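Shot clock resets and the second unit

I have spent most of February going back through the play-by-play for our senior women's league, which I started logging two seasons ago and which has now reached 147 games. The original purpose was to settle an argument about offensive rebounds. The argument concerned the 14-second reset, and whether a team that collects its own miss gets anything out of the time it has left, or whether it mostly throws the ball back out to the perimeter and runs a worse version of the set it has just run.

For anyone who plays under different rules: an offensive rebound off the rim resets the clock to 14 seconds, where a change of possession gives the full 24. In the old days it was 24 either way. Coaches over a certain age still draw up second-chance plays as though they had the longer clock, and you can hear it from the bench. "Settle, settle, pull it out." By the time it has been pulled out, there are eight left.

The log records each offensive rebound, the clock at the next shot attempt, and the location of that attempt in one of six zones. Where the scorer's sheet was unreadable I discarded the game entirely. I also discarded anything after the two-minute mark of the fourth quarter, where intentional fouling distorts everything. The tagging scripts live in a folder called Staltness, for reasons that go back to a typo in the first commit, and they still need a proper README. 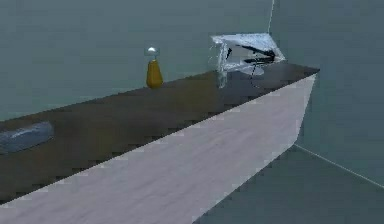 Render: yellow bottle on the long counter.

The first finding is dull. Shots taken within four seconds of the rebound are worth considerably more than shots taken later, and most of that is putbacks. You get the ball under the ring, you put it back up. Anybody with a season of junior rep ball behind them could have told me so.

The second is more useful. If you strip out the putbacks and look only at possessions where the ball left the key, there is a dip between seconds six and ten of the reset, then a partial recovery. My reading is that the dip is organisational. The point guard has the ball, the bigs are still on the wrong side of the lane, and someone takes a contested two off one dribble. Teams that get through that window with the ball still live tend to find a reasonable look at the end of it.

Nanami Kikuchi, who coached in Chiba before she moved here and now runs the Drustico second team, disagrees with me on this. Her view is that the dip is a personnel effect. The reserves are on the floor more often when those shots go up, and reserves hurry. She asked me to split the sample by lineup, and I did. With starters only I am left with 126 possessions in the window, and the dip shrinks but does not vanish. With bench-heavy lineups there are 185, and it is deeper. So she is partly right, and I would want another season before saying how much.

There are problems with the split. "Bench-heavy" means three or more non-starters, and starters are whoever was listed at tip-off. Fludia rotates its starting five almost every week, so the label means very little for them. I reran everything without the 13 Fludia home games and the shape held, though the error bars became embarrassing.

What I would change at training is small. Give the second unit one fixed action out of a kick-out — a side ball screen is fine — and call it on the rebound, before the pass. Nanami's group has been doing a version of this with a single word as the trigger. It takes the decision away from the guard, who at that moment is facing the wrong basket half the time and has a defender on her hip.

I still haven't separated rebounds off threes from rebounds off twos. Long rebounds come out to the elbow and beyond, so the putback is gone before anyone has touched the ball, and I suspect that some of what I have called disorganisation is only distance. The zone field for the rebound itself was left blank for most of the first season. I have started filling it in from video, where there is video.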